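A dose of chlorine at the tap

13 Nov 2023

In the hill settlements above Prurton, most households still carry their water home. The town main stops at the foot of the slope, and from there it is a walk to one of the shared taps, which run for a few hours in the morning and again before dark. The water is usually clean when it leaves the tap. By evening, after a day in an open bucket with cups going in and out of it, it often is not.

A small device called the Detivby is meant to deal with that gap. It is a plastic tank the size of a shoebox, bolted to a post beside the tap, with a valve at the bottom. Turn the valve once and it releases a measured amount of dilute chlorine into the container below. Fill the container, wait half an hour, and the water is ready to drink. The chlorine goes on working through the day.

The device was developed by Eltar, a design firm that until a few years ago worked mostly on farm irrigation parts. The first units went up in July at nine taps. There are now 56, and the town water office has asked for more.

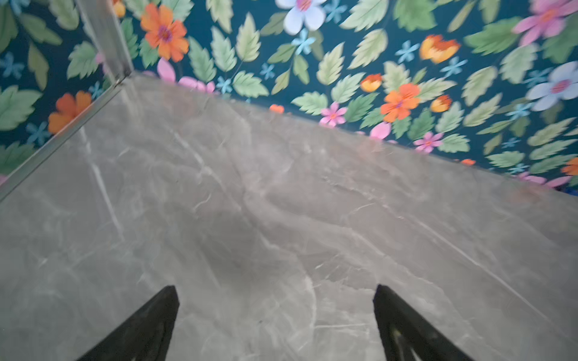
Gray marble with pale veins, bordered by a thin strip of metal trim.

Chlorine is one of the cheapest ways to treat water, and tablets have been sold in Prurton's shops for years. Few people bought them. They were easy to forget, and families who did use them complained about the taste, often because they had put a whole tablet into a small pot.

Putting the chlorine at the tap changes the routine very little. People are already standing there with a container, and there is usually a line of neighbors behind them who are doing the same thing. Eltar settled on a dose for a 16-liter bucket, the size most commonly carried in the settlements. Anyone with a larger drum turns the valve twice.

The early version had problems. The valve stuck when dust got into it, and children found that it made a good water toy. The parts are now made at the Vieira workshop in the lower town, which added a rubber sleeve over the valve and a spring that makes it slow to reset. Both changes came from people who use the taps every day.
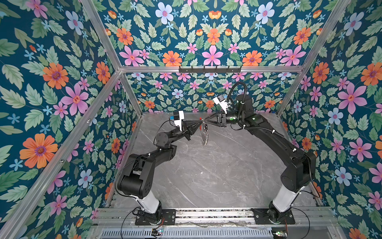 Refilling is the harder part. Each tank lasts seven days at a busy tap, and somebody has to bring the solution up the hill on foot. The water office pays one person at each tap a small monthly fee to do it — enough to cover the time, though several of them say it should be higher once the rains make the paths slippery.

Money beyond next year has not been settled. The chlorine costs little, but the fees and the spare valves add up, and households pay nothing at present. One proposal is to add a small charge to the monthly tap fee. Some residents have said they would accept it if the taps also ran for longer hours, a request the water office has been hearing since well before the tanks arrived.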